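Datura Home Help: Tidying and Storage

How do I stop my table turning into a dumping ground?

Posted by driluddale_dot, 2nd April

Hi all, long-time reader, first time asking. We moved into a flat in Driluddale in November and it came with one decent table, a light wood rectangular one, and it has become the place where everything gets put down. Post, phones, bags, cups, things I mean to take downstairs. I clear it, I feel very pleased with myself, and by teatime it's covered again.

I've got some pots of artificial flowers along the back because I wanted it to look cheerful (I kill anything living, don't judge me) and I really don't want to give those up. But they do mean there's less table to go round. I bought a storage box to throw the bits into and so far the box just sits there being one more thing on the table! I have about an hour at weekends to do anything properly. Where would you start? I don't want to buy a whole load of organisers.

3 replies

Posted by Rivadeneira

Ooh, I had exactly this and I've more or less cracked it, so bear with me while I go on a bit. My table has the same sort of mix on it, flowers at the back and everyday clutter at the front, and the thing that made the difference was treating the two halves separately. The back is for pretty things and they stay put. The front is meant to be bare at bedtime. I don't even look at the back when I'm tidying, it just gets a dust when I remember.

I do it in the same order every time, which sounds very dull but it means I don't stand there dithering.

Step one. Rubbish and carrier bags first. A crumpled bag takes up a silly amount of room and makes the whole table look worse than it is. Fold it or bin it. Then cups and bottles go to the kitchen in one trip, even if there's only the one cup. Mine always ends up at the far end, near the flowers, where I stop noticing it.

What's left after that is usually the small stuff at the front, your phone and a packet or box of something, and the open storage box next to it.

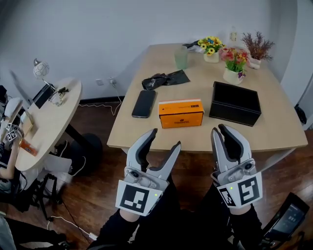 Step two. Give the storage box one job and make it a boring one. Mine is black with a stitched rim, quite smart, and for months I used it for "things", so of course it filled up with old receipts and a dead torch. Now it's only for stuff I carry in and out of the house: keys, phone, purse, sunglasses. If something doesn't leave the house with me it doesn't go in.

Step three. Find a proper home for anything still in its packaging. I'm terrible for leaving a box out for a fortnight as if I'm about to do something with it. Open it, put the contents away and flatten the cardboard, or put the whole thing in a cupboard.

The first go took me almost 60 minutes, but these days it's more like 4 on a normal evening. Oh, and if you've got a second little table anywhere (I've a round one on a pedestal leg) don't let it become the overflow! I did that, and then I had two tables to clear.

Posted by Drasteo

Get rid of the storage box. Boxes on tables just fill up. I had 16 of them at one point, all sizes, and couldn't find a thing. Put a hook by the door for your keys and charge your phone somewhere else.

Posted by pegs_and_pins

I'm somewhere between the two above. Keep the box but move it off the table, onto a shelf near the door if you have one. I also grouped my flower pots closer together so they sat in one clump, and it gave me a surprising bit of table back without losing any of them. Artificial ones do get dusty mind you, I take mine to the bathroom and go over them with a soft paintbrush.

Do you eat at this table as well? If so I'd lay a place mat at the end of the evening. I find I'm much less likely to dump the post on a mat that's ready for breakfast.

Posted by driluddale_dot

Thank you all! Yes we do eat at it, when we can find it. Going to try the bare-at-bedtime thing this week and the place mats too, and I've already squashed the flower pots up together. The box is on probation for now, sorry Drasteo.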